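Call for Participants: Evaluation of the Handach Bin Picking Kit

Barik Automation Services invites applications from small and medium-sized businesses to take part in an evaluation of the Handach bin picking kit. The program opens in November and will run for 15 weeks. Applications are welcome from packing, returns handling and parts supply operations in any province.

About the kit

Handach is a package of gripper fingers, mounting hardware and picking software for use with an industrial robot arm already owned or leased by the customer. It is intended for mixed goods that arrive in open bins in no fixed order. The current release has been set up with a catalogue of 1,138 household and workshop items. Barik now wishes to learn how the kit performs with goods chosen by the people who would use it every day.

Trials will be held at our Gukivitz Street workshop. Participants send their own items, attend in person for part of the trial and complete a written review at the end.
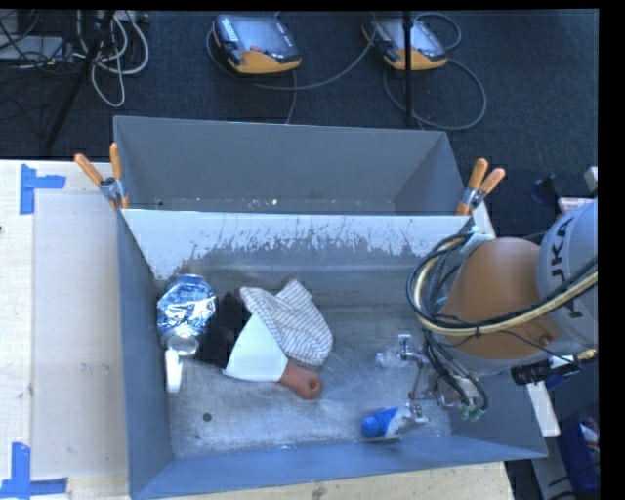
Mixed items in an open metal bin, with a KUKA arm and metallic gripper at the Gukivitz Street workshop.

What participants will do

Each participating business will supply up to 200 items that are typical of its daily work. Soft goods, foil packaging, small bottles and items of irregular shape are of particular interest. Glass, food, live batteries and anything over the load limit of the gripper cannot be accepted. The load limit is set out in the application package.

A representative of the business will attend two sessions at the workshop, each beginning at 9:00 a.m. The representative should be familiar with how the items are handled at present, including any damage or sorting problems that occur. Experience with robots is not required. Safety training will be given at the start of the first session and must be completed before entering the work area.

Each set of goods will be put through 600 pick attempts. Participants will receive the complete results for their own items. Results from other businesses will be shared only in combined form.

Support offered

Travel costs within the province will be repaid on presentation of receipts. Barik will pay for shipping of items in both directions. Businesses that complete the written review may lease the kit at a reduced rate for the first year, under the terms in the application package. There is no obligation to lease or buy.

How to apply

Applicants should submit the completed form, a list of proposed items with weights and outer dimensions, and the name of the proposed representative. Incomplete applications will be returned once for correction. Businesses in Tyagi Industrial Park may deliver their forms by hand to the Barik front office before 4:30 p.m.

Questions about eligibility should be directed to Natanael Bastos, Program Coordinator. Technical questions about the gripper, the software or suitable items should be directed to Taner Türkmen, Applications Engineering.

Barik welcomes applications from businesses of all kinds and will make reasonable arrangements for representatives with disabilities on request. All applicants will be notified of the outcome in writing.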